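4. Setting up the snack and drinks table

This section explains how to arrange the Hornercombe stepped stands, the baskets and the trays on one table. Please read section 3 (Unpacking and cleaning) before you start. The stands must be fully dry.

4.1 Placing the stepped stand for small goods

1. Wipe the table with a soft cloth. Small crumbs under the feet can make the stand rock.

2. Peel the protective film from both faces of each shelf. If the film tears, lift the rest with your fingernail. Do not use a knife.

3. Put the stand on the table and press lightly on each corner. It must not move.

4. Load the lowest tier first. Round jars go on the low tiers, with the lid up. Put one jar on each tier until you know how much room you have.

5. Load the upper tiers with light and flat goods, such as candy bars and small boxes. A Snickers bar can lie along the tier in its length.
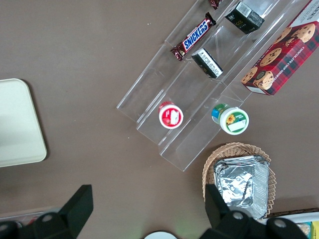

6. Keep big boxes, for example shortbread cookies, at the side of the stand. They hide the small goods when they are put in front.

7. If you use price labels, stick them on the top of the lid or on the top face of the box. Labels on the side cannot be read by a person who is standing.

CAUTION: Clear acrylic scratches easily. Do not slide jars along the shelf. Lift them and put them down again.

CAUTION: Do not clean the shelves with alcohol or window spray. Fine cracks can appear at the edges after some weeks. Lukewarm water with a little dish soap is enough.

4.2 Placing the bottle rack

The bottle rack has 2 levels, one in front and one behind. It is heavier than the other stand when it is full, so choose its place before you load it.

1. Put the rack at the back of the table, in the middle.

2. Fill the back level first, then the front level. Three bottles on each level is a good number for the small size of bottle.

3. Turn the bottles so that the names face the guests.

4. Leave the space before the rack free, or put a low tray there. The cream tray with raised rim (part 519) is made for this place.

Note: Use bottles of the same height on one level. Tall bottles in front will cover the ones behind.

4.3 Baskets and side trays

1. Put packed bars and clear bags of crackers in the white rectangular tray. Stand the bars along the sides and lay the bags in the middle.

2. Use a round basket for foil containers. Stack them straight, with the lids closed.

3. Use a second round basket for cake. Slices are easier to take when they do not touch each other.
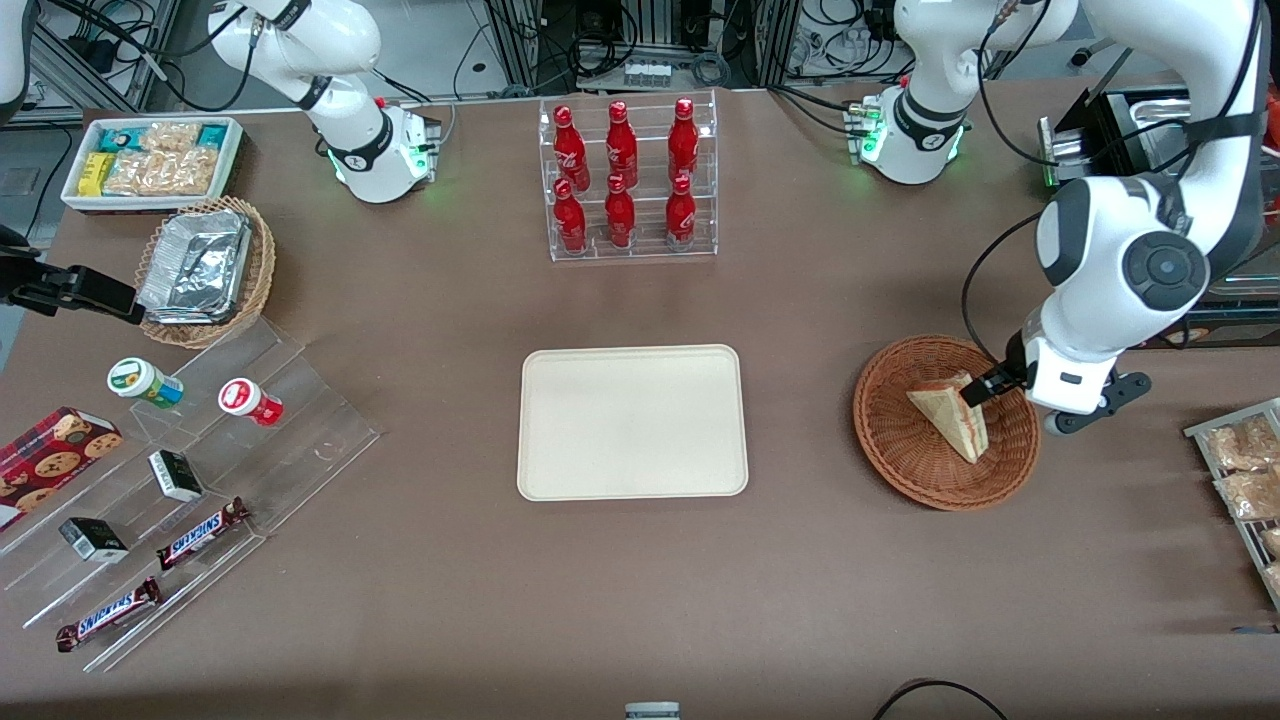 4. Check that every basket can be reached without leaning over the bottles. If not, move the basket closer to the edge, but leave at least 10 centimeters between the basket and the edge.

5. Line the cake basket with paper if the cake is not wrapped. Woven baskets are difficult to wash, and jam which goes between the strands will stay there.

CAUTION: Do not leave cake with cream filling on the table for longer than two hours. Sponge with jam can stay longer, but cover it when the room is warm.

4.4 Refilling

Refill from the back to the front, and bring the older goods forward. When you take bottles from the rack, take them from both sides in turn so that the weight stays even.

Missing feet and spare shelves can be ordered with the form in section 9. Please write the part number and not only the name of the part.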